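Part 2: Setting Out the Fruit

1. Wipe the table down first. I like a plain white top, it shows off dark fruit so well!

2. Put your bowl near the front edge (mine has a wavy rim, and I love it).

3. Lay the grapes beside the bowl, whole bunch, stem and all.

Note: give yourself nearly 14 inches of clear space — bunches sprawl.

Caution: never lift by a single berry. Hold the stem, up top. 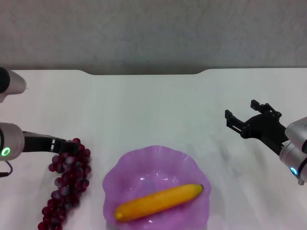

A reader at Skallodum wrote in that she snips hers into 2 smaller bunches before they go in the bowl, and loses far fewer berries.

4. Lower the bunch in, wide end first.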